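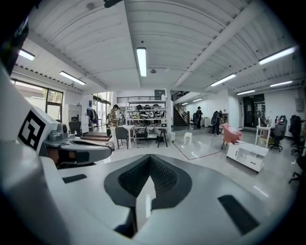

Figure 2. Open-plan space at Hendska, with white ceiling beams and corrugated panels.

4. What people told us about noise

I should own up to a bias before I get into the replies. I like working in big open rooms. I wrote most of my thesis in one, with a kettle at my elbow and other people's phone calls going on behind me, and I went into this study half expecting to hear that everybody else was fine with it too. They weren't, or at least not in the way I'd pictured.

The survey brought in 425 replies from the two sites, Hendska and Erraji, and I followed it up with 24 interviews, most of them done over a cup of tea in whatever corner we could find. Hideaki Furukawa did the coding with me, and we argued our way through over 100 pages of notes (he is a much stricter coder than I am, and he was usually right).

The first thing to say is that loudness on its own didn't bother people much. Ask someone at Hendska about the ceiling and they'll tell you straight away that it's hard and high and that sound bounces about under it (Figure 2). Then they'll shrug. What got under their skin was speech they could follow. A fan running all afternoon was "just the building", as one person put it, but half a phone call about someone's boiler could wreck a whole morning! This fits with a good deal of earlier work on overheard talk, and I'd have been surprised to find otherwise, but I hadn't expected people to be so exact about it. Several could name the very desks where a conversation stops being a murmur and turns into words.

The second thing is that people put up with far more noise from those they knew. I'd asked a rather clumsy question about "acceptable interruptions" (I'd word it differently now), and the answers kept drifting back to who was making the racket. A laugh from your own team was company. The very same laugh from the Zoteck lot, who had only moved in that July, was a nuisance. One woman told me she'd hated a neighbour's humming for months until they got stuck in the lift together, and after that she found she missed it when he was on leave.

Erraji was different, and I'm still a bit puzzled by it. The room there has carpet and soft screens, and by any sensible guess it ought to have come out as the happier place. The complaints were fewer, yes, but they were crosser. My hunch is that a quiet room makes every small sound stick out, so a packet of crisps turns into an event. Hideaki thinks it has more to do with the seating plan, which had been changed shortly before the survey went round without anyone being asked. We couldn't pull the two apart with the data we had, and I'd be wary of anyone quoting our Erraji results as a case against carpet.

Then there are the little habits people had built up to cope, which were my favourite part of the whole project. Headphones, of course, but also headphones with nothing playing, worn as a sort of "do not knock" sign. People took their calls on the stairs. Some came in early for the still hour before everyone else turned up, and were rather put out to find that others had had the same idea. Hardly any of these habits had ever been talked about openly, and new starters said they'd picked them up by getting them wrong.

Hatsue Tamura, who read an early draft, asked whether we were really measuring noise at all or just how well people got on. It's a fair question, and I don't think our survey can settle it. The items on noise and the items on trust sat close together on the form, so a grumpy answer to one may well have leaked into the next. In the Pumia follow-up we've moved them to opposite ends, and the interviews there now start with a walk round the room, so that people can point at what they mean.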